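Progress report to the Arnardóttir fund, second period
Prepared by Prasetyo Osman, Prodonside parts recovery room
Copy to: Thandeka Modise

Dear Ms Mabuza,

I send you with this letter our report for the months up to May. You asked in your last message that I write more on the daily work and less on the plans, so I have tried to do it in this way. The money table is sent separately by Soledad Ibarra.

## What the grant has paid for

From the grant of 4000 we have bought the work tables, the trays, the small hand tools and the shelving on the long wall. The tables were the largest cost. We chose white tops, as a small screw on a dark table is very difficult to find again, and this we learned in the first period when we still used the old brown desks from the school.

The steel trays came from a kitchen supplier and were cheaper than I had written in the application. With the difference we bought more of the yellow ones. Bheki Joubert wanted also lids for them, but the lids which the supplier sent did not fit and we returned them. The refund has arrived.

## The sorting of the parts

In the first period all parts from one opened appliance went into one box, and the box was sorted later, usually by another person. This was slow, and it happened many times that a motor was separated from the information about where it came from. Now the sorting is done at the table on the same day. Each kind of part has its own yellow tray, and the steel tray stands in the middle between them with a sheet of white paper on its floor. The paper is changed when it becomes oily, and sometimes a person writes a note on it, for example the model of the appliance.

The small motors are kept with their wires on. Before, we cut the wires to save space, but the repair groups who receive the parts told us that a motor with its own wire is much more useful to them. The same is valid for circuit boards. We do not remove the capacitors or other components any more, and the board goes to the tray as it was taken out.

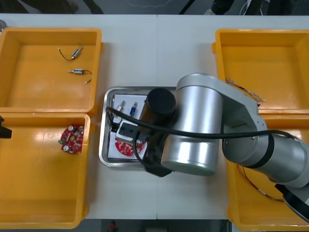 ## Difficulties

I must report some points which did not go as we planned.

- The yellow trays are smooth inside and the round parts roll when the tray is carried. We have tried a cloth on the bottom, but threads were caught on the motor shafts. Soledad will test a thin rubber mat.
- The overhead light reflects in the trays and also on the steel. For a person who sits a long time it is tiring. I have asked the building office if one lamp can be moved, and I wait still for the answer.
- The labels on the storage shelves were printed before we decided the final groups, so two of them are wrong at present. They are corrected by hand until we print again.
- The delivery from Nerkel was late and contained mostly kettles, from which there is little to recover for our purpose. I have spoken with them and the next delivery shall be fans and small printers.

## Results in this period

We have opened 80 appliances. From these, 21 boards were tested and given to the repair group at Bredness, and they confirmed that they received them in good order. The motors are not all tested yet. Bheki has made a simple test stand with a battery holder, and he works through them on Monday evenings when the room is quiet. I prefer not to give you a number for the motors before he has finished, so it will come in the next report.

The training sessions for new helpers were held as written in the plan. The participants begin with the sorting and only afterwards open an appliance themselves. We changed this order from the first period. Some of them found it boring at the beginning, I must admit, but they make fewer mistakes with the small connectors, which break easily if one pulls on the wire.

## Next steps

Until the next report we want to finish the motor testing, print the new shelf labels and write the sorting instructions on one page. Thandeka has offered to correct the English of the page.

There is one question where I need your decision. We have a small sum left in the line for furniture and would like to use it for storage boxes with dividers. Please let me know if this is allowed under the agreement, or if I must send a formal request for change.

With kind regards,
Prasetyo Osman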